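Dimas Menon
06/01/2025

Thread on how we set up and look after the two-arm battery sorting cell at Jatberg. A few people have asked for the routine in one place. Most of it is cleaning, tightening and checking cables.

Dimas Menon
The job is simple to describe. Small batteries go on the table, the arms pick them up, and each one goes in one of two bins. The bins are rectangular with rounded corners, one yellow-orange and one a darker reddish orange.

Dimas Menon
The arms are mounted on opposite sides and reach in toward the middle. The table is wood planks inside a black frame with rails down both sides. I have worked on cells with steel tops and I like wood better for this. Batteries don't skate across it as much when a finger clips one.

Dimas Menon
Start of day. Power off at the strip, then hands on everything. Grab each arm at the elbow and push it side to side. You are feeling for a click or a bit of give at the mounting bracket. The arm itself will always flex a little. The bracket should not.

Dimas Menon
If a bracket moves, tighten the two lower bolts first and then the upper ones. Do it the other way and the arm ends up with a slight lean. Kwaku Mahama found that out with the right arm in January and we spent an afternoon redoing the home position.

Dimas Menon
Next, the cables. Each arm has one loop near the gripper that moves every time the wrist turns. Run it through your fingers from end to end. If you feel a flat spot or a kink, change the cable that day. We keep spares in the Teltance drawer, bottom left.

Dimas Menon
Leave slack in that loop. A new person always wants to tie it down neatly. Tied down, it pulls on the connector when the wrist goes to its limit, and you get a gripper that drops out for a second and comes back. Very annoying to trace.

Dimas Menon
Gripper fingers. Wipe them with a dry cloth, then close them by hand if the arm is off and look at the tips from the side. They should meet along the whole tip. If they only touch at the very end, one finger has crept and needs to come back. Loosen, line up, tighten, check again.

Dimas Menon
After that I power up and home the left arm, then the right. One at a time, with the other one parked. Then I open and close each gripper four times and watch for one that is slower than the other.
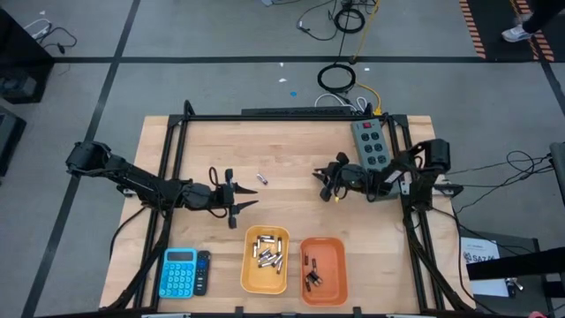 Dimas Menon
For the first run I put a single battery out on the bare wood and nothing else near it. Lay it at an angle. If you lay it square to the table you are giving the arm the easy version, and it tells you very little about whether the wrist is turning to the right place.

Dimas Menon
If the fingers come down to one side of the battery, don't touch the software yet. Check that the table has not shifted inside the frame. Ours has a pencil mark at each corner. Three times out of four when Parisa Jalali calls me over for a bad pick, it is the table.

Dimas Menon
Bins next. They are not fixed down, so they drift. An arm brushes a rim, the bin moves a little, and by the afternoon batteries are landing on the edge. Push both bins back to their marks at every break. I have asked for shallow stops on the wood and Kwadwo Nyarko is going to print some.

Dimas Menon
Don't let a bin fill up at one end. The arm drops to the same height each time, so a tall pile means the next battery gets pressed into the ones below it. Pause the cell, spread the pile with a plastic scoop, start again.

Dimas Menon
These are batteries, so a few plain rules. No metal tools left on the table. Nothing with a dent goes back in for another try. If one has a torn wrapper it goes in the lidded tub on the shelf and gets written down. Tape the ends before the tub leaves the room.

Dimas Menon
The power strip lives inside the frame along the right rail, with the switch at the far end. I went back and forth on that. It's easy to see, but the right arm passes over the near end, so nothing tall gets plugged in there. If you need a fat adapter, use the outlets up by the switch.

Dimas Menon
Floor cables are my weak point. They get coiled behind the table, someone borrows one, it comes back in a heap. Please re-coil what you take. And keep the loose ones away from the frame, because a tug on one can move the table and then you are back at the pencil marks.

Dimas Menon
Counter on the left arm read 2,007 cycles when I swapped its finger pads last. The old ones were shiny but not torn. I would have been fine leaving them another while, but I had the new pads in my hand. The right arm is still on its first set and I will do it next.

Dimas Menon
Jalen Escobedo asked what we use on the joints. Nothing. They are sealed, and any spray you put on them just picks up dust and carries it to the cable. Dry cloth only. The rails get a wipe too, mostly to get the grit out of the corners by the plates.

Dimas Menon
End of day: park both arms, grippers open, switch off at the strip, bins emptied into the labeled boxes. Sweep behind the table. Write the cycle count on the sheet, along with anything you tightened. "Fine" is not an entry. Put which bolt and which arm.

Dimas Menon
Open problem, if anyone has ideas. The left arm takes a touch longer to settle before a pick than the right one. Same settings on both. I have swapped the cable and checked the bracket. Next I'm going to swap the wrist units over and see if the delay goes with them.

Dimas Menon
Will post what I find under this one. The checklist is taped inside the cabinet door if you want to copy it.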